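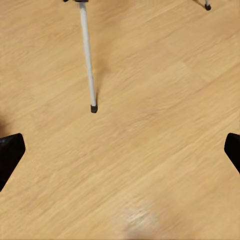 Wrist camera render, gripper open over bare floor, stand feet at top.

Workier sim fault set, README

Rough notes, will tidy when there's time. Read the Known problems part before you train on any of it.

What this is
624 simulated episodes from the two-arm robot in the Gancombe house. Task is bracket pickup and handover, one gripper to the other. Kept because a lot of them went wrong. 260 are tagged fault, the rest are tagged ok or unsure. Everything is rendered, no real hardware was run for this set.

The fault
Short version: the grip state lies. Controller reports HOLDING when the fingers are wide open with nothing between them. Comes from the February build of the Ramasamy controller. It latches the last good contact and doesnt clear it if the arm is replanned in the same step. Next stage of the task then starts anyway, arm swings over to do a handover with an empty hand.

In sim that costs you an episode. On a real arm it means moving at carry speed near a stair with a part on the floor somewhere. Please don't copy the grip check into anything that runs on hardware.

Second fault, less common: contact is counted for the outside of the gripper body as well as the finger pads. So a part resting on the gripper passes as a grasp. Found by Rosalba Longo on a Tuesday while looking for something else.

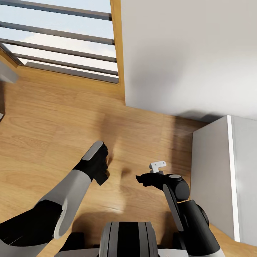 Contact labels are the weakest part of the set. They were written by the same code that had the bug, then patched by script, and the script only knows about finger pads. Any frame where the part is touching the gripper somewhere else needs a person to look at it. The white L-shaped bracket sitting on top of the right gripper is the kind of thing meant here, treat the contact flag as unknown for a pose like that. Relabeling is going slow, up to 200 episodes still to check.

Files
episodes/ one folder per episode, wrist and overhead renders, joint log
labels/ task stage, grip state (raw), grip state (patched)
faults.csv episode id, fault type, first bad step, who checked it
config/ scene and controller settings as run

Use grip state (patched). Raw is only there so you can see the fault.

Known problems
- HOLDING with open fingers, see above. Patched in labels, not in the joint log
- body contact counted as grasp. Partly patched
- shadows look soft in the wrist view, dont use them to guess finger height
- stage names changed halfway through, "pass" and "handover" are the same thing
- faults.csv has some blank checker fields, means not checked

Not fixed yet
Workspace limit by the stair railing. Planner treats the gap between the bars as free space. Ralteo has the ticket. Until thats closed do not reuse config/ for a real cell.

Questions or bad labels: open an issue with the episode id and the step number. Without the step number it will take a lot longer to find.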